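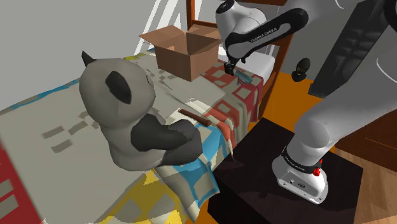 Lakshmi Kotianの返信
Zadville駅前の立てこもりの件、規制線の解除時刻が報道と市の発表で食い違っています。報道は「午後に全面解除」、市の防災メールは北側街区のみ解除。どちらを基準にしていますか。

plirnel_542
市のメールです。全面解除は翌朝。報道の「全面」は車両通行止めの話で、歩行者の立入規制とは別扱いです。

hokui21
それは違うと思う。車両も東通りは夜まで止まっていた。バスの迂回情報が21時の時点でまだ出ていたので、記録が残っているはず。

plirnel_542
迂回は運行会社の判断なので、規制の継続を示す根拠にはならない。警察の交通規制情報を見ないと確定できません。

Sumaiya Debnath
Haddadビルの3階に勤務しています。当日は館内放送で待機の指示があり、退館の許可が出たのは夕方でした。出口は南側のみ。東通りにはまだ警察車両が並んでいて、一般車は通っていません。

hokui21
>>Sumaiya Debnath
ありがとうございます。放送は警察からの要請によるものですか、それともビル管理側の判断ですか。

Sumaiya Debnath
放送では「警察の要請により」と言っていました。文面は手元にありません。

kagi_to_jo
避難対象2,000人という数字も出典が不明。地元紙の初報では542人で、こちらは体育館の受付名簿に基づくと書いてある。2,000人のほうは対象区域の昼間人口ではないか。

Lakshmi Kotianの返信
542人は体育館に入った人数で、Haddadビルのように屋内待機した人は含まれません。避難と屋内待機を合算した数字は今のところ公表されていないはずです。

kagi_to_jo
了解。であれば見出しに「2,000人避難」と書くのは誤り。「対象」と「避難者」は分けるべき。

mdr_west
細かい話に見えますが、休業補償の申請では解除時刻が要ります。うちはBumero商店会の加盟店で、申請書に規制の開始と終了を記入する欄がある。窓口では市の発表時刻で書くように言われました。

plirnel_542
参考になります。その書式は2025年4月12日の改訂版ですか。旧版だと終了時刻の欄がありません。

mdr_west
改訂版です。提出期限は7月末。

hokui21
市の発表時刻で統一するなら、東通りの店は実際の規制時間より短く計算される可能性がある。自分は交通規制情報の開示を請求するつもり。結果が出たらここに貼ります。

Lakshmi Kotianの返信
お願いします。北側街区の分も請求範囲に入れてもらえると助かります。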